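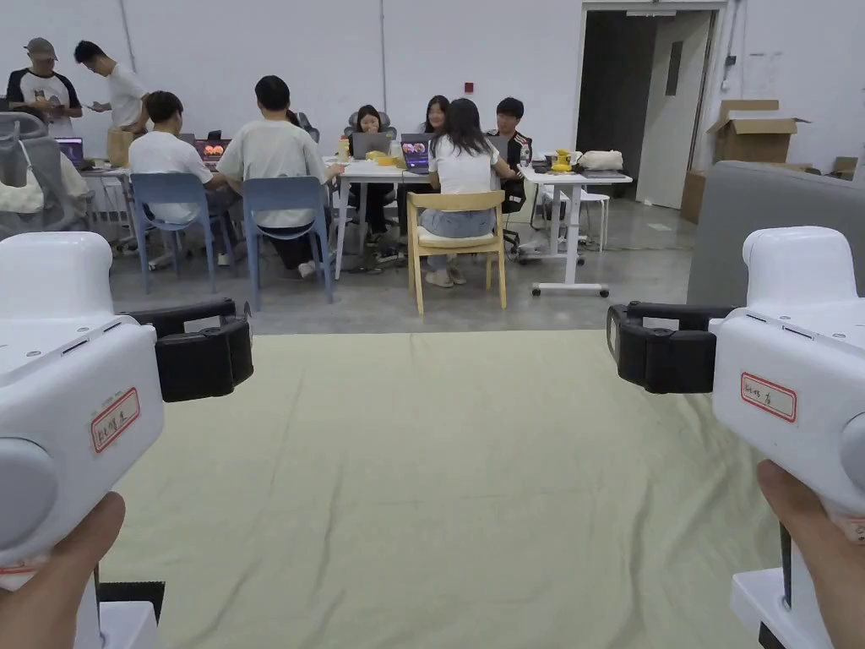

*Photo: Yannick Delorme, CC BY 4.0*

# jillolberg-rain

A rain diary from one garden on the hill at Jillolberg, typed up from paper notebooks and tidied into a CSV. There are 544 daily readings in it. If you want proper climate data, go and find a proper weather station. If you want to know how wet it was on one particular slope, written down by someone in slippers, you've come to the right place!

I've wanted to do this for ages. The notebooks belonged to Kyung-hwa Ki, who lived up here before I did and left them in the hall cupboard with a note saying "please carry on". So I did, a bit badly at first, and then rather better once I'd bought a funnel that wasn't cracked.

## What's in the folder

```
jillolberg-rain/
├── README.md
├── rain.csv
├── remarks.csv
├── gauge-history.md
├── scripts/
│ ├── monthly.py
│ └── check_gaps.py
└── CHANGES.txt
```

`rain.csv` is the one you want. `remarks.csv` has all the chatter from the margins of the notebooks, kept apart so that it doesn't break anyone's spreadsheet. I had it all in one file to begin with and the commas were a nightmare (Kyung-hwa was very fond of a comma).

## The columns

| Column | What it means |
|---|---|
| `day` | The day the gauge was read, not the day the rain fell |
| `mm` | Rain in millimetres, to the nearest half |
| `read_at` | Time of the reading, 24-hour clock, may be blank |
| `gauge` | `old`, `new` or `jug` |
| `reader` | `K`, `me` or `S` |
| `flag` | Blank if fine, otherwise see below |

Please do read the bit about `day` twice. A reading taken at 8 in the morning is mostly yesterday's rain, and plenty of official records shift it back a day to allow for that. I haven't. It's the day somebody walked down the path and looked, and you can shift it yourself if you need to match it up with something else.

The `jug` readings come from the fortnight when the new gauge was in the post and I was using a straight-sided kitchen jug on a fence post. I measured the jug with a ruler and worked it out from there. It read a touch low against the new gauge when I had them side by side afterwards, but I've left the numbers as I wrote them.

## Flags

- `T` – trace. The gauge was damp but there was nothing to measure. `mm` is 0.
- `C` – catch-up. More than one day's rain in a single reading, usually after somebody was away.
- `S` – snow, melted indoors and then measured. Treat with suspicion.
- `O` – overflow. The old gauge only held 25 mm, so anything with this flag is a minimum.
- `?` – I couldn't read the handwriting and had a guess.

There are 87 rows with a flag of one sort or another. If you just want clean numbers, throw those away and you'll be left with a decent set, though you'll lose most of the exciting storms by doing it. I'd keep the `O` rows in for anything about wet spells and just remember that the true figure was higher.

## Where the gauge stands

The garden is at over 800 metres, on the side of the hill that gets the weather first. The gauge sits on a short post in the grass, well clear of the shed and a fair way from the hedge. The hedge was a good deal lower in the old days, judging by Kyung-hwa's sketch map, and I do wonder if that's part of why the later figures look drier when the wind is in the west. I trim it every June and it makes no odds to how fast it comes back.

The old gauge was a copper one with a glass measuring tube. The new one is a plain plastic Brovatus, which is ugly and very easy to read. `gauge-history.md` has the dates of the swaps and the ruler measurements, plus a long grumble about spiders which you can skip. 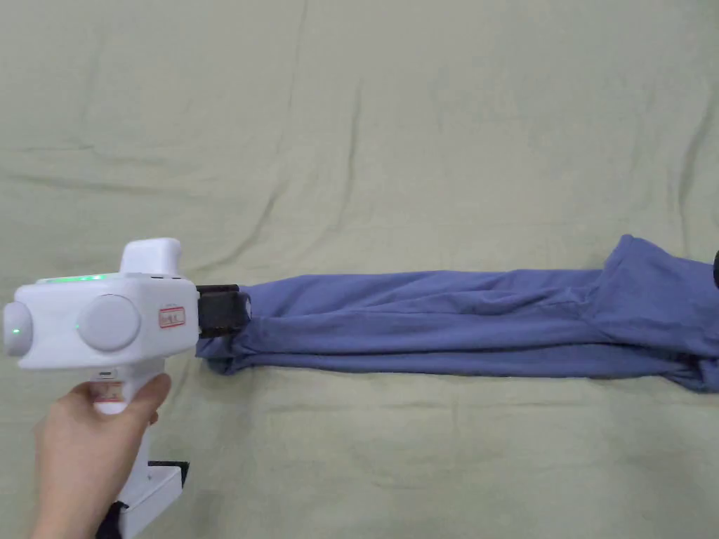 Wind is the other thing. It really does blow up here, and a gauge in a strong wind catches less than it should. I've not tried to correct for it. I did read up on the various formulas and every one of them wanted a wind speed, and all I've got for that is Kyung-hwa writing "blowy" or "very blowy" in the margin. Those are in `remarks.csv` if you fancy having a go!

## How it got typed up

By hand, mostly at the kitchen table of an evening. I tried a couple of handwriting readers and they made a lovely mess of it – the sevens all came out as ones, and you can imagine what that does to a wet November.

So I typed one notebook at a time, then Seul-gi Yeom read the numbers back to me aloud while I followed along on the screen. We caught an embarrassing number of slips that way. Where the two of us couldn't agree on a figure, it got a `?` and whichever reading seemed more likely from the days on either side.

The notebooks are in pencil, and the second one had been stored somewhere damp. Most of the pages have come through all right. The middle few are stuck together and I've been too nervous to pull them apart, so there's a gap of several weeks there. If you know about paper and would like to tell me what to do, I'd be thrilled.

## Gaps

`check_gaps.py` prints a list of every run of missing days. Run it like so:

```
python scripts/check_gaps.py rain.csv
```

A missing day is missing. It doesn't mean it was dry. I can't say this loudly enough, as the first person I shared the file with filled every gap with a zero and then wrote to tell me Jillolberg was practically a desert.

Dry days have their own row with `mm` set to 0. If there's no row, there was no reading.

## Monthly totals

`monthly.py` adds things up and writes a small table. It leaves out any month with more than three missing days, which you can change at the top of the script:

```
MAX_MISSING = 3
```

It was written by Han-gyeol Yoo, who is far tidier at this than I am, and then fiddled with by me, which is where any bugs came in. Catch-up readings go into the month in which they were read. That's wrong when somebody was away over the end of a month, but spreading them out evenly felt like making things up.

## Things people have asked

**Can I use this to show the climate is changing?**
Not with this, no. It's two gauges and a jug in one garden with a growing hedge. It's nice for teaching, though, and for practising on data with real holes in it.

**Why half millimetres?**
The glass tube had marks at every half. The new gauge goes finer but I've carried on rounding so that the whole file matches.

**Why is the reading time all over the place?**
Kyung-hwa read it at 8 sharp. I read it when I've had a coffee.

**Is there a version in inches?**
There isn't, sorry. Divide by 25.4.

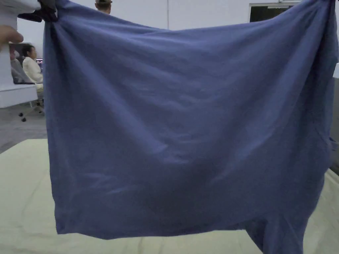 **Who is reader S?**
Sang-wook Yeom, from further down the lane, who did the readings while I was laid up with my ankle. They're the neatest rows in the whole file. If you see a stretch where `read_at` is filled in to the minute, that's him.

**Will you add temperature?**
I'd like to. There's a thermometer on the shed but it's in full sun until lunch, so it tells you more about the shed than anything else.

## Known problems

- Two rows in the first notebook have the same day. One of them must be the day after, but I can't tell which, so both are marked `?`.
- The clocks going forward isn't handled in `read_at`. It's whatever the kitchen clock said.
- `remarks.csv` has a few words in it I couldn't make out, shown as `[...]`.
- The word "Ban" crops up a lot in the remarks. It's the name of the stream at the bottom of the hill, so "Ban up" means the stream was high. I left these alone as they're quite handy next to the big readings.
- Some spreadsheets turn the `day` column into something silly when you open the file. Import it as text if that happens to you.

## Using it

The numbers are free for anyone to do anything with. The remarks are too, with Kyung-hwa's blessing, though I took out a handful that were about the neighbours. If you make something with it I'd love to see it, and a credit along the lines of "Jillolberg rain diary" would be very kind.

There's a copy on Clirnonon as well, under the same name. That one tends to lag behind, so check `CHANGES.txt` to see if you've got the latest.

## Sending corrections

Open an issue and tell me the row and what you think it should say. I'll go and look at the notebook and reply with whatever's on the page. I'm slow in summer (garden) and quicker in winter (no garden). If it's about the scripts, a small change with a line on what it fixes is perfect, and please don't reformat the CSV while you're in there. I did that once by accident and spent a whole evening putting the dates back.

Next up is the third notebook, which starts in the spring and has a tea stain across most of April.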